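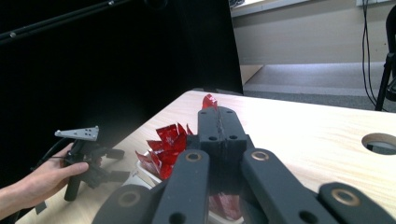 I have lived in Usthorpe long enough to have opinions about its tables. In my first months here I was invited to many homes and two offices, and in each of them the food for guests was already in something: a bowl, a tin, a basket with a napkin. Where I grew up, small wrapped things are put directly on the table. A heap of glossy red packets, with one of them a little apart from the others, is for me the most natural sight when people are expected. I would like to defend this habit, which my neighbors consider unfinished work.

The usual opinion against it is that a pile looks careless. I understand this opinion, and I even think it is correct for olives. But a wrapped thing has already its own container. When we put it in a bowl we give it a second one, and then often we put the bowl on a tray, so the poor biscuit is dressed for winter. I don't see what it gains. The guest must lean over the edge and look inside, and if the bowl is deep he must put his whole hand there while others are watching. Many polite people will not do it. They say "no, thank you, I just ate," and they look at the bowl for the rest of the evening.

A pile does not ask for this. It is low and open, and it becomes wider when people take from it. Somebody pulls one packet, two others slide down toward the next person, and that person takes one too without having decided anything. I have watched this at the table of our reading group in the Fikgate building, where we are 15 when the weather is good. In winter we used a glass bowl that belonged to the room. In June the bowl was broken and we poured everything on the table. We did not replace the bowl, and we now buy two bags where before one was enough. Of course it may be that people were simply more hungry in summer. I don't believe it.

Etornam Dogbe, who keeps the key of the room and is the strictest person I know in the matter of tables, disagrees with me completely. For her a table has a clean part and a used part, and the bowl is the border between them. "With a pile, everything is the used part," she told me. It is a serious argument and I have thought about it for several weeks. My answer is that the bowl keeps the border only at the beginning. After half an hour the empty wrappers lie beside the bowl, under the bowl, and also in the bowl, mixed with the full packets, and this last thing is really unpleasant. You put in your hand and you take out air. With a pile on the wood, each person makes his own small heap of wrappers in front of himself, and the difference between full and empty stays visible to everybody.
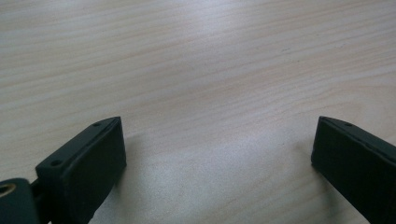
There is one condition, and here I agree with Etornam more than she expects. The table must be wiped before and wiped after, and it must be cleared fully. A pile is beautiful only if there is a lot of plain surface near it. If it shares the table with letters, keys, a charger and yesterday's newspaper, then it is not a pile anymore but one more part of the disorder, and no guest will touch it. I think this is the true reason that people like bowls. A bowl lets you be hospitable on a table you did not clear. You push the letters a little to one side, you set the bowl down, and it is finished.

Light wood is better for this than dark wood, in my opinion. On a light table you see the crumbs and you remove them. My aunt had a very dark table from her mother-in-law and it was never once clean, although she believed it was. When I needed a table of my own I bought a pale one, secondhand, from the shop Brorkavero, and carried it home with a friend up 26 stairs. It shows everything. I complain about it every morning and I would not exchange it.

Some will say that all this wrapping is the real problem, and that one should bake a cake. They are right about the wrapping. I have no good defense there, except that a cake has to be cut, and the one who cuts decides how much each person receives. In a family with my uncles this was a source of long silences. With packets you can have four, and if you take them one at a time, the conversation continues over your hand.

I am told that in the new community room there will be a set of 21 matching bowls, ordered already. I will use them for the soup.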